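3.2 Household routines and the blending of fruit

Households in the Prokel sample kept a food diary for 27 days. In it they wrote down every drink made at home from fresh fruit, the time it was made, and what went into it. The diary had 100 lines per household, and only four households asked for extra pages.
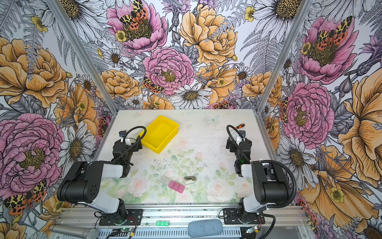
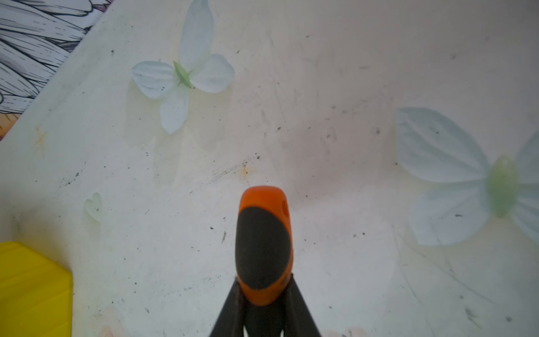 Figure 4. Work surface, two views.

Everaldo Rangel wrote in reply to an early draft that the diary would miss most of the fruit that mattered, as people write down the smoothie and forget the handful of strawberries eaten at the counter while making it. He asked for a second column for fruit eaten while preparing something else. The column was added before the main round began, and all results below include it.

With the second column in place, the diaries gave a fuller picture of where a weekly produce box goes. Soft fruit went first. Berries were mostly used within two days of delivery, and the drinks made from them were simple: fruit, milk or yogurt, sometimes a banana for body. Greens came later in the week and were used in smaller amounts. Spinach was the green most often blended. Kale was often entered and then crossed out, and the notes beside it mention stems and bitterness.

Mint was a special case. Most households used a few leaves on the first day and left the rest of the bunch in the refrigerator. Where it was kept upright in a glass of water, it shows up again in entries from the end of the week, usually with melon or cucumber. Where it was left in its bag, it tends to be listed under discarded food.

Time of day also played a part. Drinks made before 9 in the morning had fewer ingredients than those made in the afternoon, and frozen fruit was more common in them. Monday entries were the shortest of the week. Several people wrote only "same as yesterday," and we coded these with the ingredients of the previous entry unless the box contents made that impossible.

Recipe cards were included in half of the boxes. The card set used was the Gendance set, which lists amounts by the cup. Few households followed a card exactly. The usual change was to leave out the sweetener, followed by replacing one fruit with another already in the house. A household that had used a card once seldom went back to it, but often made the same drink again from memory, with less liquid. These repeats were coded as variants of the card and are treated separately in Section 3.3.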